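Wovus Miranda Plaid Throw, Large, Blue
Item 1589 / Bedding and Throws / back in stock September

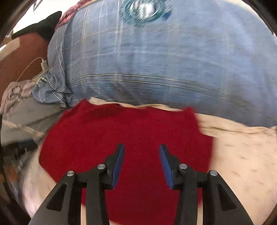
Miranda in blue plaid, with plain red cloth and beige patterned sheet (not included)

The big blue check one, back again. Plenty of you emailed over the summer so we asked Jernemwood for a second run and they've done it. Same cloth as before, same size, slightly deeper hem.

Woven for us at Jernemwood, brushed on one side only. Brushed side is the soft one, goes against you. Other side is flatter and stops it sliding off the sofa quite so much. Big enough for a double bed with a decent drop either side, or folded in half for a single.

Colour: blue plaid. Goes nicely with a strong plain red, or over beige bedding if you want it quieter. Screens vary, ask for a swatch if you're matching curtains.

Details
Cotton and wool mix
Hemmed all round, corners mitred
Washed before it leaves us so very little shrinkage
Weight on the label is for the dry throw, packed weight is a bit more
Folds down to fit a normal airing cupboard shelf

Washing
Cool wash, wool setting. No bleach. Wash on its own the first time, and keep well away from new reds, we've had a few pink ones sent back and can't refund those sorry. Dry flat or over two lines, not pegged by the corners. Warm iron on the flat side. Do not tumble dry, it goes like felt.

Which size?
This page is for the Large. The small (lap size) is on its own page, item 294, and is the same pattern but the checks look bigger on it becuase there's less of it. If you want both put them in one order and we'll post together.

Also in the range
Protholm plain sheet, single and double
Miranda cushion cover, blue only for now
Green plaid due later, no date yet so please don't ask the shop!

Delivery
Orders in before 2 pm go out same day if it's in stock. Limit of 2 per customer until the next lot arrives. Comes folded in paper with a cotton tie, no plastic. Gift wrap is extra, tick the box at the till page, and put your message in the notes and not in the address line.

Returns
Unwashed and unused, tie still on. Put the slip in. We pay the postage if it's faulty, you pay if you've changed your mind. Pulled threads on the brushed side can usualy be eased back with a blunt needle, so try that first or send us a picture.

Questions about colour or trade orders to Ainhoa Urquijo in the shop, mornings are best. Leave a message if it rings out, she's probably in the stockroom.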